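Unit 4 handout: Costing a single-arm handling cell

Read with the Plonari quotation sheet. All amounts are in dollars, before GST.

Simulation comes first in the budget. A seat on Zoline for one semester is 984 and is charged to planning, so keep it out of the capital line. The arm, bench and floor are modelled before any purchase order is raised.

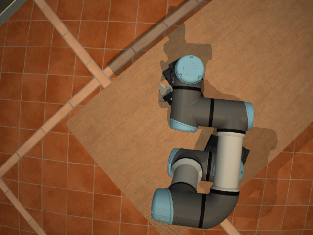 Gripper selection drives most of the variation between quotes. Flellero lists its two-finger unit at 2326, and Pathirana lists a comparable one at 2576 with the mounting flange and cable included. Check the intended parts before comparing prices. An irregular piece, such as the small pale grey one at the black gripper, gives less predictable contact than a square block, and spare fingertips should be budgeted accordingly. Allow 15 per cent on top of the gripper price for spares.

Bench size is the second item. Measure the folded posture as well as full reach, and record the clearance on every side the elbow can pass over. Freight on benches is quoted separately by Plonari.
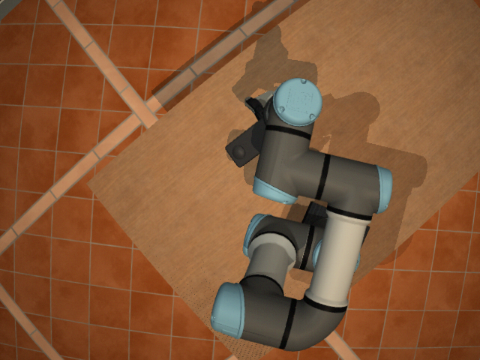

Figure 2. Simulated arm folded above the wooden board, viewed from above.

For the September tutorial, prepare a one-page costing using either gripper. Show planning, capital and spares as separate lines, and state which quote includes the flange.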